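Fikix Tile Refresh Kit from Brirkier

Okay, so I put this kit together because I was sick of buying three separate bottles to clean one shower wall! You get a grout cleaner, a stiff little brush, and a sealer pen with two spare tips. The cleaner comes in an 80 ml concentrate, and one bottle makes up to 80 square feet of clean grout lines (less if your joints are wide, sorry). Item 701, ships from our Vilitz warehouse.

I use it on ceramic and porcelain. Go easy on natural stone and try a hidden corner first, please. Mix a capful in warm water, brush it along the lines, wait ten minutes, wipe. Let everything dry overnight before you touch the sealer pen.

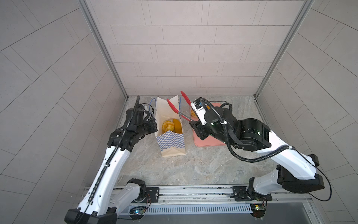
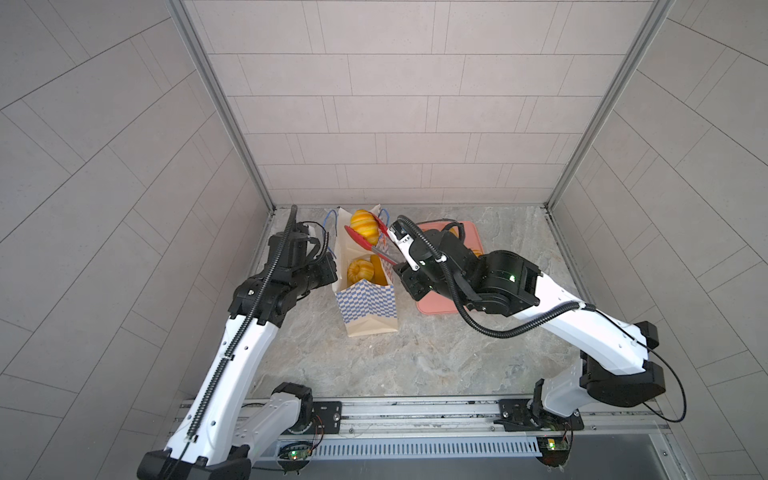

Pale gray tile, staggered rows.

Tetteh customer review: I did my whole kitchen backsplash and the brush held up fine, but the pen ran dry sooner than I wanted, so order the refill with it.

Fair point, and refills are now on the same page, in white, bone and light gray. We have 1,213 kits in stock for the December rush. Orders in by 2 p.m. go out the same day.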